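How to Sort a Junk Drawer on a Table

Updated 28th March

A junk drawer takes one evening if you empty it completely. Working inside the drawer takes longer, and the small stuff at the back never gets looked at.

What you need: a table, a thick cloth, a trash bag, a damp rag and 2 shoe boxes.

Step 1. Cover the table. A heavy cloth in one plain color is best. Screws and blades don't roll on it, and it keeps the tabletop from getting scratched.

Step 2. Take everything out and lay it flat. Leave space between things so you can read the labels. Wipe the drawer and let it dry while you work.
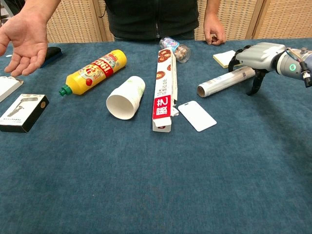 Bottles come first when you start sorting, before tools and before paper. Check that each cap is screwed down tight, then look for a date on the label. A squeeze bottle left on its side, like the big yellow one with the green cap, should be stood up before it goes back anywhere. If it won't stand in the drawer, it belongs in a cabinet. Sponges and erasers can wait until the bottles are done.

Step 4. Tools next. Keep blades and scrapers in the box they were sold in if you still have it. A box with a window saves writing a label.

Step 5. Put things you use every week in one shoe box and the rest in the other. The first box goes back in the drawer. The second goes on a shelf until the end of April. Anything you haven't reached for by then can be given away.

My drawer is a Flatwood, 11 inches deep, and one shoe box fits with room beside it for tape and scissors.

Posted by Farhad Safavi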